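Cater House > Your stay > Bedding and linen

Bedding and Linen: Frequently Asked Questions

These questions cover the beds and linen at Cater House and at the two annex buildings on Cudov Lane. For parking, meals and pets, see the separate pages. Prices were last checked on 21st July.

Is bedding included in the room rate?

Yes. Every bed is made up before you arrive, with a bottom sheet, a top sheet, a duvet and two pillows. Towels are included in all rooms in the main house. In the annex, towels are included for stays of 3 nights or more. For shorter annex stays they can be rented at the front desk.

What sizes are the beds?

Rooms 1 to 8 have queen beds. Rooms 9 to 13 have two twins, which can be pushed together if you ask when you book. We don't do this after check-in, as the frames have to be bolted. The annex has queens only.

How often are the sheets changed?

Every fourth day on longer stays. If you want them changed sooner, hang the green card on the outside handle before 9 a.m. There is no charge for one extra change a week. After that it is $13 per bed.

Can I bring my own bedding?

Yes, and plenty of long-stay guests do. Tell us when you book and we'll leave the bed bare except for the mattress protector. Please keep the protector on. The rate stays the same, as the room is cleaned in the same way.

What are the sheets made of?

Cotton, with a 600 thread count in the main house. The annex sheets are a cotton and polyester mix that dries faster, because the annex has its own small laundry. If you need all cotton in the annex, ask for the Kashyap set. It's the same one we use in the main house under our own name for it, and we keep a few spares.

Do you have pillows without feathers?

All of our standard pillows have a polyester fill. Feather pillows are available on request only, and they are stored in a separate closet from the rest. If someone in your party has a serious feather allergy, put it on the booking form and we'll choose a room where feather pillows haven't been used since the last deep clean.

Can I have more pillows or a different firmness?

Up to two extra per bed. We stock soft, medium and firm. The label is on the inside of the case - S, M or F. Firm ones run short in May, when we have the most wedding parties, so ask early if that's when you're coming.

Is the duvet too warm for summer?

For some people it is. We switch to the light duvet in May and back to the heavy one when the heating goes on. You can ask for either at any time of year, or for a cotton blanket with no duvet.

What should I do about a spill or a stain?

Call the desk, at any hour. Don't scrub it and don't use the hand soap, which sets some stains. Tea, coffee and wine nearly always wash out if we get to them the same day. We don't charge for ordinary accidents. A duvet that can't be saved is billed at $90, and a pillow at the price of a new one.

Do I need to strip the bed when I leave?

Not in the main house. In the annex we ask guests to take off the pillowcases and sheets and leave them in the hall bin. Leave the duvet and pillows on the bed. Please check inside the duvet cover for socks and chargers first.

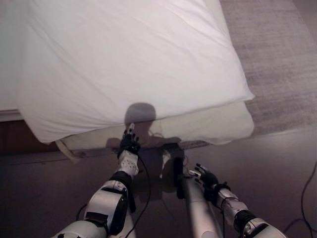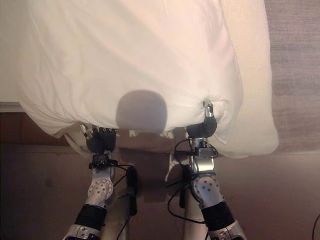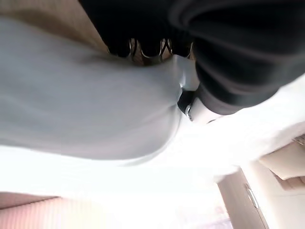
I left something in the bed. Will you mail it back?

Yes. Items found in the linen are bagged with the room number and held for 90 days. We mail them through Sendside, and you pay the postage by card before the package goes out. Phone chargers and single socks are not mailed unless you ask for them. We can't mail medication, but we'll hold it at the desk for pickup.

Which detergent do you use?

An unscented liquid, with no fabric softener. Towels get the same. The pool towels are washed by an outside laundry and do have a light scent, so bring your own if that bothers you.

Do you have cribs and crib sheets?

We have two cribs in the main house and one in the annex. They are free but must be booked. Fitted crib sheets are included. We don't supply crib blankets or bumpers.

Can I buy the sheets?

Sheet sets are sold at the front desk in queen and twin, in white only. We don't sell the pillows - the supplier won't let us - but the desk can give you the model number.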